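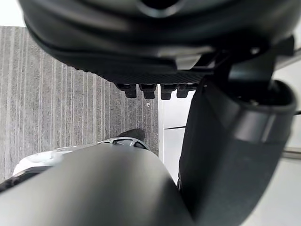

Wrist camera view, gripper at right, tabs under the black housing.

2019-07-24

The Gillo arm stopped again this morning, 29 cycles into a run that should have gone to 259. Same fault as in March: position error on the wrist joint, brakes on, no warning in the log before the stop.

In March I blamed the cable and replaced it. The arm then ran 2,876 cycles without a stop, so I closed the ticket. That was a mistake. The new cable had more slack than the old one, and the slack hid the real problem.

Khalil Jaber went through the joint data with me over lunch. The error grows only when the wrist folds back toward the forearm with the gripper closed. Motor current climbs for two cycles, then the controller trips. We think the cable is being pinched inside the wrist at that angle and is pushing back on the joint.

The part that bothers me more is the restart. After the fault was cleared, the arm resumed its last move at full speed instead of waiting for a new command. I was outside the marked area, but the setting should never have allowed it. Resume is now off, and the wrist limit is pulled in until Noura Kanaan can open the joint and check the routing.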